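Research groups that publish results on household manipulation should report performance in cluttered kitchens first and performance on cleared tables second. The present order is the reverse, and it has led many readers to expect more from these systems than they can deliver.

The Flitbridge study, circulated among partner laboratories in advance of its October revision, is a useful case. Its authors trained a single policy on 500 demonstrations and evaluated it on 100 trials, divided between 2 settings. In the first, the arm worked on a counter holding only the objects named in the task. In the second, the same tasks were repeated among appliances, jars and food left where a household might leave them. The summary quotes the first figure. The second, lower by around a third, is found in an appendix.

We do not suggest that anything was concealed. The appendix is complete and the trial records are available on request. Our concern is with the convention that permits the weaker number to be treated as a supplement.

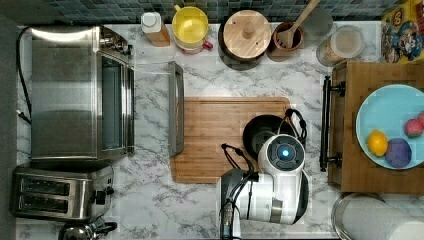 *Figure 1. Gripper over a cutting board and black pot lid, with kitchen appliances at left and a serving tray at right.*

A counter of this kind asks a good deal of a vision system. Brushed steel and dark glass reflect light. A veined surface offers edges that belong to no object. A lid lying flat gives a gripper very little to hold, and the items nearby limit the directions from which it can be approached. Any of these may lower a success rate, and a study conducted on a bare table measures none of them.

The usual defense of the cleared table is that it isolates the skill being tested. Laboratories need a controlled condition in order to compare one training method with another, and the Plollitz benchmark has served that purpose well. A controlled condition is nevertheless a tool for the researcher. Those who fund, purchase or regulate these machines read the summary, and they read it as a statement about kitchens.

The Öberg reporting template already provides a field for scene complexity. It is optional and is often left blank. We recommend that it be made mandatory for work submitted to the Plistis archive, and that the cluttered result appear in the first paragraph of every summary. Where no cluttered trials were run, the summary should state this plainly.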